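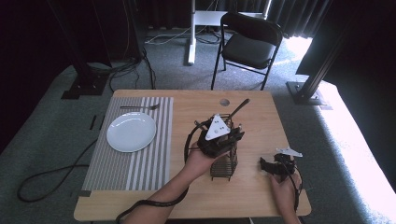 Poner la mesa mil veces

En la cantina del Dreltmont ya nadie se pelea por librar el turno de desayunos. Ahora la gente se apunta a la sala de las cortinas.

Texto para el suplemento de Trabajo, marzo de 2026

Me habían dicho que iba a ver robots y me pasé la primera media hora mirando unas manos. Manos de camarero, con las uñas cortas y alguna cicatriz de horno, metidas hasta los nudillos en unas pinzas negras con correas y cables. Cogían un plato, lo ponían en un mantel individual, lo volvían a quitar. Otra vez. Y otra. Yo, que en mi casa pongo la mesa tarde y mal, estaba fascinada.

El Dreltmont es un hotel grande de Dresitz, de los que viven de congresos y bodas y sirven desayunos como quien apaga un incendio. Desde octubre tiene un acuerdo con Puramis, una empresa que quiere vender máquinas capaces de montar y desmontar mesas. No me refiero al carrito con pantalla que te trae el café y se queda atascado en una alfombra (lo hay, y en el hotel lo odian todos por igual). Lo que buscan es un aparato con dos brazos que coja un tenedor y lo deje donde va. Y para eso necesitan que alguien que sabe hacerlo se lo enseñe.

La manera de enseñarlo es la que me dejó pegada a la silla. El trabajador se coloca una pinza en cada mano y hace su trabajo con ellas. Las pinzas llevan cámara y van registrando lo que ve la punta de los dedos, digamos, y cómo se mueve todo. Luego esos movimientos se usan para entrenar a la máquina. Cada repetición se llama "episodio", palabra que en la sala se pronuncia con bastante guasa. "Voy por la segunda temporada", me soltó una chica de banquetes mientras se quitaba las correas.

Lo raro de hacer lo de siempre

Me dejaron probar, claro. Yo iba muy segura, porque abrir y cerrar una pinza no parece gran cosa. Pues mi primer tenedor acabó en el suelo y el segundo lo dejé atravesado con los dientes mirando a la pared. Cuando trabajas con los dedos no te enteras de la cantidad de cosas que haces: giras un poco la muñeca, tanteas, corriges con el meñique. Con aquello puesto pierdes el tacto y solo te queda la vista, así que miras la mesa como si fuera un mapa. Le coges manía a las vetas de la madera, de verdad.

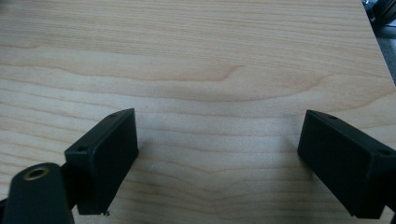
Konrad Riedl se rio de mí lo justo. Lleva 18 años en el Dreltmont, los últimos como jefe de rango en desayunos, y es el que más horas acumula con las pinzas. Tiene la espalda hecha polvo y no lo esconde. Le pregunté qué era lo más difícil y me esperaba que dijera la cristalería, pero no.

—El portatostadas. Es todo alambre y huecos. Con la mano lo agarras sin pensar por donde caiga, y con esto, si entras torcido, lo tumbas. El primer día lo tumbé tantas veces que pedí que me cambiaran a platos.

No lo cambiaron. Le pidieron, eso sí, que contara en voz alta por dónde lo agarraba, y de ahí salió algo que a mí me parece lo más interesante de esta historia: Konrad acabó dándoles un cursillo a los ingenieros. Les explicó que un plato se deja entrando bajito y frenando antes de tocar, que el mantel se alisa antes y nunca después, y que en una mesa de desayuno el orden en que llegan las cosas depende de por qué lado viene el cliente. En Puramis no tenían ni idea. Habían escrito un guion con el plato en último lugar.

—Se lo dije: así no pone la mesa ni mi sobrino. Y lo cambiaron al día siguiente. En dieciocho años en hostelería, a mí no me habían cambiado nada al día siguiente.

Cuánto se cobra por enseñar

Aquí la conversación se pone menos simpática, y menos mal que se puso. Al principio las sesiones se pagaban como una hora cualquiera de sala. Hubo quien dijo que muy bien, que encima se trabajaba sin clientes. Y hubo quien echó cuentas: si lo que hago hoy va a servir para que mañana una máquina lo haga en otro hotel, ¿esto es una hora de sala? La plantilla tardó poco en preguntarlo por escrito.

Lo que se firmó es bastante concreto. Cada persona hace como mucho 2 horas de pinzas por turno, con descanso en medio, y cobra un plus de 359 euros al mes mientras esté en el programa. Las grabaciones no se pueden usar para valorar el rendimiento de nadie (esto lo pidieron con mucha insistencia las compañeras de pisos, que ya tuvieron un disgusto con una aplicación que medía cuánto tardaban en hacer una cama). Y el hotel se compromete a no tocar los puestos de desayunos hasta que haya un acuerdo nuevo. Sobre lo que pase después no hay nada firmado. Nada de nada.

Se lo planteé a una responsable de Puramis, que me pidió no salir con nombre y que fue más franca de lo que yo esperaba. Me dijo que a su máquina, que internamente llaman Auer, le queda mucho para aguantar un servicio de verdad. Coge bien un plato si el plato está donde tiene que estar. Si alguien lo ha dejado a medias encima de la servilleta, se lo piensa. Y con un niño tirando del mantel, ni hablar, ahí la paran. Según ella lo razonable es que se ocupe del montaje de noche, con el comedor vacío, y que por la mañana haya gente. Suena bien. También sonaba bien lo del carrito con pantalla.

El turno que nadie echa de menos

El montaje de noche, por cierto, merece su párrafo. Se hace entre la una y las cuatro, cuando terminan las cenas de congreso, y consiste en vestir el comedor entero para el día siguiente. Mantel, plato, cubierto, taza, siguiente. Hablé con tres personas que lo hacen y ninguna me defendió el turno. Una me dijo que le había costado un divorcio, y otra que le gustaba la radio a esas horas y poco más. Así que cuando en las reuniones se habla de "proteger el empleo", hay quien levanta la mano y pregunta si se puede proteger el empleo y no el horario.

Lo que sí defienden, y con uñas y dientes, es el plus de nocturnidad. Hay sueldos en esa cocina que sin la noche no llegan al alquiler. Si la máquina se queda con las madrugadas, se lleva también ese dinero, y eso el folleto de Puramis (muy bonito, papel grueso) no lo menciona por ningún lado.

Mientras tanto ha aparecido un oficio pequeñito que no existía. Konrad y dos compañeras preparan ahora las sesiones: deciden qué mantel toca, cambian de sitio el plato, lo ponen un poco mal a propósito para que la máquina no aprenda solo la mesa perfecta. Tienen manteles de rayas, lisos, trenzados, gordos, finos. Los de rayas dan guerra, me contaron, porque uno se guía por las líneas sin querer y luego, cuando se los quitan, pone el plato fatal. A mí me pasó exactamente eso, así que doy fe.
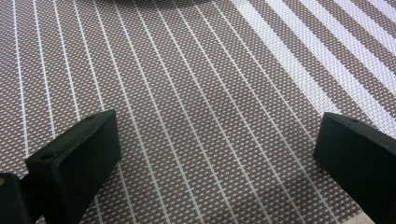

Mil veces y una

El objetivo que marcó Puramis para la primera fase eran 1000 episodios buenos de mesa de desayuno. Buenos quiere decir sin caídas, sin tapar la cámara y sin pararse a rascarse la nariz (pasa muchísimo, parece ser que en cuanto te atan las manos te pica todo). Cuando llegaron a la cifra hubo tarta en la cantina. Konrad la cortó con un cuchillo y sus propias manos, y le hicieron bastantes bromas con eso.

Antes de irme le pregunté si le preocupaba. Tardó en contestar, estaba enrollando un cable, y los cables en esa sala se enredan solos.

—A mí me quedan pocos años. Me preocupa más el chaval que entra ahora y aprende el oficio con las pinzas puestas. Yo le digo que baje al comedor, que mire a la gente. Hay una señora que viene todos los otoños y no quiere el tenedor a la izquierda porque no mueve bien ese brazo. Eso no lo he grabado en ningún episodio.

Le pregunté si pensaba grabarlo. Me dijo que primero hablaría con la señora, y después con el comité, y que ya vería cuánto les pedía por ello. Luego miró la hora, se volvió a atar las correas y puso otro plato.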